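Baskets, Baskets and More Baskets

I finally put my basket pictures up in one place! I've been using these to get my craft room in Drakelness under control since May, and friends keep asking which ones I like. Most of mine are the slotted plastic kind - light, easy to rinse off, and I can sort of see what's in them without digging.
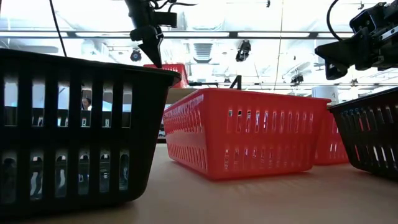
Should I get one color or two?

Two, if you share the room with anybody. I keep yarn in red and tools in black, and things get put back a lot faster.

Red and black slotted baskets on the table. I love that shiny red!

I started out with 15 from Wastico and I'm already eyeing a few more for the fabric scraps - more pictures once the closet is done.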